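A day out at the Zilthorpe works open day

I'd been meaning to go to the Zilthorpe open day for years and always managed to miss it, so when the notice came round in November I put my name down straight away. You get an email back with a slot and a car park, and a stern paragraph about sensible shoes. I wore my walking boots and was very glad of them later on.

For anyone who doesn't know it, Zilthorpe is the place on the old canal road that makes boards. Whiteboards mostly, with a smaller side in chalkboards and pinboards, and a little shop at the front where you can buy seconds. I have a thing about stationery, I admit it freely, and a whiteboard is only stationery that has got above itself. My sister thinks I'm mad. She was invited and chose to stay in and wash her curtains.

We went round in groups of 21, which was too many for the narrow bits and just right for the big hall. My group had a family with two very keen children, a few people who looked as if they taught for a living (the tote bags), and a couple who had driven more than 200 miles and were making a weekend of it. I thought I was keen!

The first stop was the steel store, which was cold enough to see your breath. The sheet arrives on great fat coils and gets unrolled and flattened before anything else happens to it. We stood behind a yellow line while a length went through, and the noise of it was like someone shaking a very large baking tray. The children loved it. There's a smell too, oily and a bit like coins, and it followed us most of the way to the coating line.

Coating is the part they're proudest of. There are two sorts of surface, a painted one for the cheaper boards and an enamel one that gets baked on in a long oven, and we were allowed to run our fingers over an offcut of each. I'd never have guessed there was such a difference. The painted one feels nice enough, but the enamel is like the side of a really good bath. Our guide told us that most of the boards people complain about at work, the ones that have gone grey and never come properly clean, are the painted sort that have been scrubbed with the wrong stuff for years. I thought of the one in our village hall and felt guilty. I've had a go at that with kitchen cleaner more than once.

After that it was frames and trays. The aluminium comes in long bars and gets cut and mitred at a bench by two people who hardly look at what they're doing, they've done it so often. I hadn't thought before about how the tray gets fixed on. On their boards it runs along the bottom and slides into a groove, so you can take it off and knock the dust out of it. I do wish mine did that. Mine is glued, and has a drift of black fluff in one end that I can't shift.

Tea was at half time in the canteen, in proper mugs, with a flapjack. Full marks for the flapjack.

Then on to the testing room, which was my favourite bit by a long way. It's much quieter in there and the light is lovely and even, so you notice every smudge. Boards are up at working height and the whole point of the place is writing on them and rubbing it off again, with different pens and after different lengths of time. They look at whether the line comes out crisp, whether the ink beads or skips, and what it leaves behind once it's been wiped. They call what's left "ghosting", which I've been saying at home ever since.

What I liked was how much fuss they make about a single line. A curve is better for it than a straight stroke, we were told, as the tip meets the surface at a slightly different angle all the way round, and a weak pen will thin out on the bend. A good one keeps the same thickness right to the end.
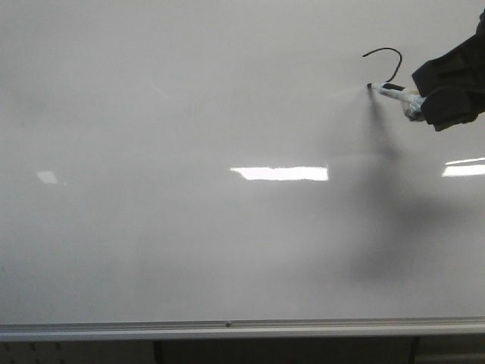 Try the same curve again after you've left the pen uncapped through a long meeting, was the comment from the back of our group, and see how crisp it comes out then. That set everybody off. It seems we all have a pen at work that somebody has left with its lid off, and we all put it back on the tray when we find it's dried out, as if it might feel better by the morning. The guide said storing them flat is the thing, so the ink doesn't settle at one end. I've kept mine upright in a jam jar since I left school, so that's me told.

We got to have a go ourselves on the next board along. There was a tray with pens from Druson and Leclerc, and a few plain ones with no name on them at all, and you could try whichever you liked. I'm a Leclerc person as a rule, but I have to say the Druson black was lovely, dark straight off the tip and no squeak to it. The children drew a dog each. I wrote my shopping list, which was not very imaginative of me, and then did a row of question marks because I'd got the idea of curves in my head. Mine were very wobbly. Drawing on something upright uses your whole arm, and if you're used to writing at a table your hooks come out like coat hangers!

The wiping was just as good. Dry felt first, then a microfibre cloth, then a damp one for anything stubborn. On the enamel my shopping list went in one pass. On the painted board next to it there was a faint grey "eggs" that stayed put until I'd been over it with the damp cloth, and then a bit of a haze around where it had been. I could have stayed there all afternoon.

The last stop was packing, where every board gets cardboard corners and a sheet of thin foam over the face. They were getting a big order ready for a new college at Brindden, stacks of the things leaning in wooden racks, all with their labels facing out. It was a tight squeeze past and one of the tote bags got caught on a rack, with no harm done to board or bag.

You come out through the shop, naturally. Seconds are marked down quite a lot, and most of them have something so slight wrong that I had to be shown it — a scratch on the frame, a corner that doesn't quite meet. I bought a small enamel one for the kitchen for £23 and a pack of 4 pens, and carried the lot back to the car under my coat as it had started to rain.

A few practical things if you're thinking of going. The car park at the front fills up early, so use the one by the canal and take the footbridge. The tour is all on one level apart from three steps down into the steel store, and there's a ramp round the side if you ask. It's free, but you do have to book, and they close the list when the slots have gone. Take a jumper. There's nowhere to leave bags, so don't bring a big one.

The kitchen board is up now, next to the fridge, and has the bin days on it. I lie the pens down flat on the tray. The jam jar has gone back to being for jam.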